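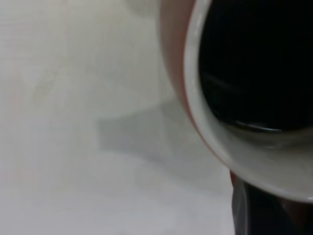
June, mug notes, bench by the window. Picking up the cup question again, mostly so it stops coming up at lunch. The claim from Florkard is that a pale lining makes it easier to judge how full a mug is, and that people pour less over the side as a result. I'll give them the first half. With something that dark sitting against white glaze you can see the line where the drink stops, and there's a bright streak along the edge that helps too. The second half I don't believe yet. People spill because they walk fast and talk while walking, and I have not met a glaze that fixes either.

Their leaflet says 900 pours in the test. It doesn't say who poured, what they poured, or what counted as a spill. A drip down the outside? A puddle? I wrote to ask and got the same leaflet back as an attachment.

What I do like: the red ones are easy to find on a white table. The old all-white Nevasum cups vanish on that table and get elbows put through them. We lost 3 that way over the winter, going by the breakage sheet, and the sheet is only as good as the people filling it in (I know of one that never got written down, it was mine).

What I don't like: the price. Trorkavport wants 282 for the full set, delivery on top, and calls this the workshop rate. I looked at last year's list and the workshop rate then was the same as the ordinary rate now. Make of that what you will. 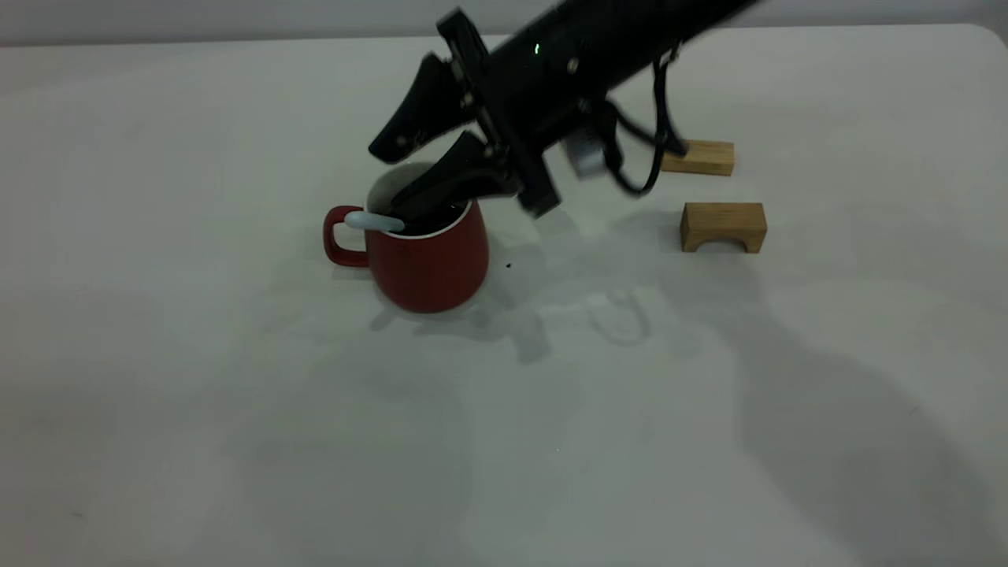 The other thing being sold to us is the shape. Narrower toward the base, supposed to sit well in the hand. Maybe. It also means less foot on the table, and I would like to see one get bumped before I agree that it is "stable in daily use." Ríos makes a plain straight-sided mug that costs less and has never pretended to be anything else. Ugly brown thing. It does survive the sink.

Handle: a proper round loop, no complaint from me. The Ríos handle is tighter and you end up hooking it with two fingers.

Stains. The leaflet says the lining stays white. For how long? Every white-lined cup I have owned got a tan ring eventually, and I don't see why this one would be spared. Plan is to leave black coffee in one overnight, rinse only, no scrubbing, and do it again for 29 nights. Same treatment for a Ríos mug next to it – though on a brown lining I'm not sure what I would be looking for. Need to think about that. Maybe wipe both with a white cloth and compare the cloths.

To do:
Ask Trorkavport if they sell singles.
Find out what Florkard means by a spill, second attempt.
Put a label on the test mug so it doesn't get washed. The last label was ignored, so use a bigger one.
Bump test over the rubber mat, water only.

No order until the stain test is done. If the sales rep rings before then, the answer is still no.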